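# Chala Fort and the siege rooms at Buvdale

The bus from Maron drops you at the bottom of the hill and the walk up to the fort takes 15 minutes. I went in June with six others from our local history group. Tsehay Tefera met us at the gatehouse. She has been researching the siege of 1395 for the Buvdale museum and had agreed to show us both the fort and the museum store in one day.

Chala Fort is smaller than I expected. The outer wall was built in 1327, and the north side still stands close to its full height. The south side was robbed for building stone and is now a grass bank with sheep on it. Tsehay took us along the bank first, to the place where the attackers are thought to have dug their mine. There is a dip in the ground and not much else. She was careful to say that it has never been excavated and could be an old quarry pit.

The garrison held out for 7 weeks. The relief force from Sevthorpe got as far as the river, found the bridge down, and went home. One of our members asked why they didn't use the ford two miles upstream. Tsehay said the only written account was by a monk who wasn't there, and that he blames the weather.

Inside the walls you can go down into the lower chamber of the gatehouse. The steps are steep and the handrail stops halfway. The chamber has three arrow loops facing the road and a drain that runs out under the wall. We had a long talk about whether the drain was original. I think it is later, going by the stonework. 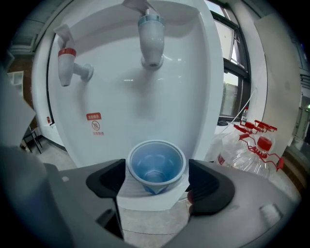
The well was the part I had come for. It is in the northeast corner of the yard, under an iron grille, and it was the garrison's only supply once the stream was dammed. The monk writes that by the end the men were given one cup a day. The museum has a dispenser with a red-banded tap for hot and a blue one for cold, and I thought of that line while filling a light blue plastic cup for the second time after the climb. Tsehay thinks one cup is an exaggeration, and that the well would have run low without failing.

After lunch we saw the store. There are trays of crossbow bolt heads, part of a leather shoe, and a lot of animal bone, mostly horse. The horse bones have butchery marks on them. The stone shot is kept on the floor because the shelves won't take it.

The fort is free to enter. The store is by appointment only, and you need to write to the museum ahead of time. The last bus back to Maron leaves from the bottom of the hill at 5:20 p.m.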